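8 February 2018

Water, again

Quick one tonight because I have to be up at five. Well, quick-ish.

So we've been back in Neltbridge since December and I still can't drink what comes out of the tap. Moved here for the rent. Rent is great. Water tastes like a swimming pool somebody dropped a handful of coins in. I grew up on well water so maybe I'm spoiled, but my sister stayed for a weekend and she made the same face I make.

Called the town office. Was on hold long enough to fold a whole load of towels. The woman was nice, said it's the chlorine, said it's within the limits, said they bump it up in the winter when they're working on the Skerkine side of the system. Is that normal?? She said let it run for a minute in the morning. I let it run for a minute in the morning. Same pool, same coins.

Things I have tried:

Pitcher filter. Fine for a week and then the filter light comes on and you're out buying filters. Also takes forever to drip through and everyone in this house pours the last glass and puts it back empty.

Leaving a jug out on the counter overnight. This does help some! The smell goes off by morning. But the metal taste stays, and the cat got her face in it, so now there's a plate on top, and the plate slides off.

Lemon. Just tastes like lemon pool.

Boiling it for tea. OK in strong tea. Not ok in anything green or flowery. Coffee is somewhere in between, I've been using more grounds and pretending.

Which leaves bottled, and I hate it. I hate the bill and I hate the recycling bag and I hate hauling it up from the car in the snow. But that's where we are right now. 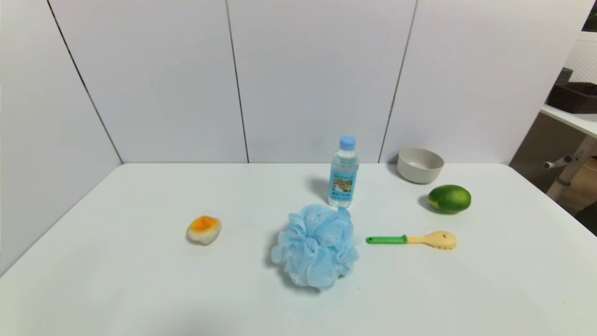 The enemy. Small bottle, blue label, tastes of nothing at all.

I did a sort of taste test on Sunday with whoever was home. Three cups, tap, jug-left-overnight and bottled, no peeking. Everybody picked out the tap right away. Two of us couldn't tell the jug from the bottle, which gave me some hope, and then my husband said the jug one tasted "like a spoon" and now I can't un-taste spoon.

The under-sink thing is the next step I guess. The hardware store on Chacko Street has one for 60 dollars, and then there's the fancy kind at Breltetti that is nearly 500 installed. We rent. I am not putting five hundred dollars under somebody else's sink. The cheap one says it's good for 1,000 gallons before you swap the cartridge and I have no idea how long that is for a family that drinks as much tea as we do. Do I ask the landlord first? It's just a valve and a bit of tubing, it'd come right back out when we go. I should probly ask the landlord.

Somebody at work says her whole street has the same taste and it went away by itself last spring. Somebody else at work says hers never went away and you just stop noticing, same as living by the train. Not sure which of them I want to be right. The train one is kind of sad.

Also the kettle. White crust all over the bottom after only two months, so there's hardness on top of everything else. Did vinegar and water, boiled it, left it an hour, rinsed it three times. Crust gone. Whole kitchen smelled like pickles and the next pot of tea did too. Rinse it four times.

If you're local and you've put one of the cheap under-sink filters in, tell me in the comments wich one and if it leaks. Mostly if it leaks. The cabinet floor under there is already kind of soft and I don't want to be the one who finished it off.

OK bed. Soup post next week, I haven't forgotten, the pictures are still on my other phone.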